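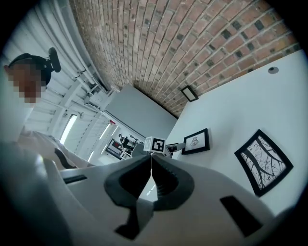
Grineline: Frequently Asked Questions

Showtimes, tickets and general information for audiences of the feature film Grineline.

What is Grineline about?

Grineline is a slow-burning thriller set in Plomton, a small lake town where the ferry has stopped running for the winter. A night clerk at the only open motel starts getting calls from a room that has been locked for years. She assumes it is a wiring fault until a guest checks in and asks for that room by number. We would rather not say more than that. The trailer gives away a little of the second half, so skip it if you like to go in cold.

Who made it?

The film was written and directed by Ifigeneia Chrysikopoulos. It is her second feature. It was produced by Sarantis and is being released to theaters by Jimham.

Is it based on a true story?

No. Plomton is not a real town and the motel was built as a set. The director worked night shifts at a hotel desk while she was in school, and a few of the smaller incidents come from that job.

Do I need to have seen her first film?

No. The two films share a composer and one actor but the stories are not connected.

How long is the movie?

One hour and 52 minutes, including end credits. There is no scene after the credits. There is a short piece of audio at the very end, which you can miss without losing anything in the story.

What is it rated?

The film is being released unrated. We suggest it for ages 13 and up. There is some strong language, one scene of violence near the end, and several long stretches of tension. There is no nudity. A dog appears in the film and is not harmed.

Are there flashing lights?

Yes. A faulty sign flickers during the parking lot scene, which starts a little after the one-hour mark and lasts under two minutes. A milder version of the same effect is used in the opening titles. If you are sensitive to flashing light, please take this into account before booking.

When does it open?

Grineline opens in December. Theaters set their own schedules, so the exact opening day depends on where you live. Most theaters post times for the coming week only.

How many theaters is it playing in?

It opens in 282 theaters. More may be added in the new year depending on demand. If your local theater isn't on the list, ask the manager. Theaters book films through Jimham directly and requests from regular customers do help.

How do I buy tickets?

Buy them from your theater, either at the box office or through its website. We don't sell tickets on this site and can't look up, change or refund an order. For refunds, contact the place where you bought the ticket and have your confirmation number ready.

Can I book a group or private screening?

Yes, for groups of 13 or more. Group rates are set by each theater. If you want a whole auditorium, ask for at least three weeks' notice on their calendar, and longer for the last two weeks of December. The flat licensing fee for a private screening is $500, paid to Jimham, and the theater will charge its own room rental on top of that.

Will there be captions or audio description?

Both are available. Every theater has been sent the caption and audio description files, but the equipment varies. Call ahead to check that a device will be free for your showing. A few locations will also run open-caption shows, marked OC in their listings.

Is it being shown on film anywhere?

No. It was shot digitally and there are no film prints.

When can I watch it at home?

A home release has not been scheduled. We expect digital rental first, followed by disc. Anyone offering a download or stream at the moment does not have permission to do so.

Will the soundtrack be released?

Yes. The score will be available digitally on opening day. A vinyl edition of 1,170 copies is planned for spring and will be sold through the Sarantis store. Preorders are not open yet. The song heard on the motel radio was recorded for the film and is included as the last track.

Can I get a poster?

Participating theaters have a small number to give away during opening week, one per person. They can't be held or mailed.

I run a film club or teach a class. Is there a study guide?

There is a short discussion guide covering sound design, the use of a single location, and the screenplay's structure. It reveals the ending. Write to the Jimham schools desk and include the name of your club or school.

How do I request a press screener?

Use the press form and tell us where your review will run. Screeners are online only and expire after 72 hours. Reviews may be published from the morning of release.

My question isn't answered here.

Send it through the contact form. Replies usually take two to three business days, and longer over the holidays.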